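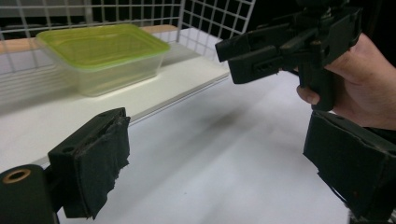

Stuscombe Leftovers is a small table of home food storage notes: what was cooked, how it was kept, and when it was eaten or thrown out. It has 1,000 rows, one per stored portion. The rows come from paper diaries kept by households in Stuscombe and typed up later.

## Files

- `portions.csv` - the main table
- `foods.csv` - list of food names and the group each one belongs to
- `households.csv` - household size and type of fridge, no names or addresses
- `notes.txt` - remarks from the diaries that didn't fit a column

All files are UTF-8 with a header row. Empty cells mean the diary line was left blank. A zero is a real zero.

## Columns in `portions.csv`

| Column | Meaning |
|---|---|
| `portion_id` | Unique number, never reused |
| `household_id` | Matches `households.csv` |
| `food_id` | Matches `foods.csv` |
| `place` | `fridge`, `freezer` or `counter` |
| `cover` | `lid`, `wrap`, `foil`, `plate` or `none` |
| `days_kept` | Whole days, 0 if eaten the same day |
| `outcome` | `eaten`, `part`, `thrown` or `unknown` |
| `reason` | Free text, only filled when something was thrown | 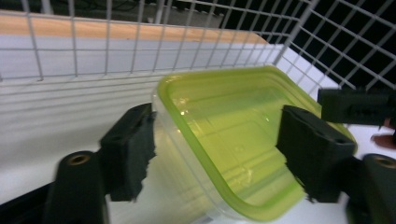
`part` means some of the portion was eaten and the rest went in the trash. If the rest went back in the fridge, it was entered as a new portion with its own number, and `days_kept` starts over. Add the two together if you want the full age of the food. The link between them is in `notes.txt`, written as "from 212" or similar.

## Known problems

- Diaries ran for 30 days. Freezer portions still there at the end are marked `unknown`, so the freezer rows look shorter than they should.
- Soup and stew were treated as one food in the first batch and as two in the second. Version 2 of `foods.csv` merges them again.
- `reason` has not been cleaned. "Smelled off", "smelled" and "smell" are all in there.
- Bread was skipped by 4 households who didn't think of it as a leftover.

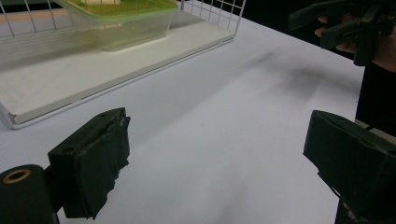 ## Loading

Any spreadsheet program will open the files. The Parura scripts in `tools/` join the three tables and write `joined.csv`. Run them from the top folder or the paths will fail. The older Bako export format is no longer supported.

## Use

Fine for class projects, charts and practice with messy data. Do not use it to decide how long food is safe to keep - people ate some things well past the point most guides allow, and the table doesn't say how they felt afterward.

## License

CC BY 4.0. Please credit "Stuscombe Leftovers, Zovetti" and give the version number.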